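Alter Desktop, Teil 2: Platte raus, Kabel sortieren

10. März 2021

Der Rechner lief zuletzt als Ablage für Scans und Backups. Im Februar meldete das SMART-Protokoll 317 neu zugewiesene Sektoren, beim nächsten Auslesen waren es 594. Danach habe ich nur noch lesend gemountet und die Daten auf das zweite System kopiert, Hostname Flekitz. Reine Kopierzeit: 731 Minuten, inklusive zweier Abbrüche.

Die Platte sitzt in einem blauen Kunststoffeinschub. Vor dem Lösen: Netzstecker ziehen, Einschalter gedrückt halten, Gehäuse anfassen. Die Platine auf der Unterseite liegt offen, also nur am Rahmen greifen.
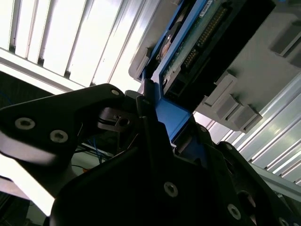
Werkzeug und Arbeitsplatz

Kreuzschlitz PH2 für das Gehäuse, PH1 für den Einschub, Pinzette, eine Schale für Schrauben. Die Schale ist von Stilska und eigentlich für Perlen gedacht, die Fächer sind aber tief genug. Gutes Licht von hinten hilft beim Suchen von Kleinteilen, blendet allerdings, sobald man von unten an etwas heran muss.

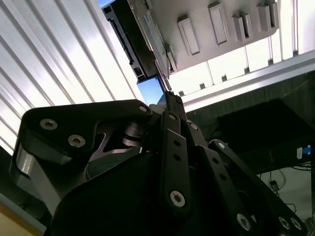

Schrauben mit Grobgewinde und Feingewinde kommen in getrennte Fächer. Bei der letzten Reparatur habe ich das nicht getan und ein Gewinde im Laufwerkskäfig ruiniert. Hazel Nguyen-Tran hatte in ihrem Kommentar zu Teil 1 darauf hingewiesen, danke dafür.

Kabelführung

Im Gehäuse laufen die dicken schwarzen Leitungen als Bündel, dazu kommen dünne mehrfarbige Adern. Ich fotografiere die Steckerpositionen vor dem Abziehen und notiere bei den kleinen Steckern die Adernfarben. Beim Schrauben am Käfig das Bündel mit der freien Hand wegdrücken.
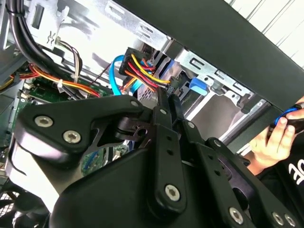

Offen ist noch die Wahl der Ersatzplatte. Netto brauche ich derzeit 919 GB, ein Modell mit 1 TB scheidet damit aus. Vorgesehen sind 2 TB, formatiert als ext4, Einbau im selben Schacht. Das SATA-Kabel tausche ich mit, die Rastnase ist abgebrochen.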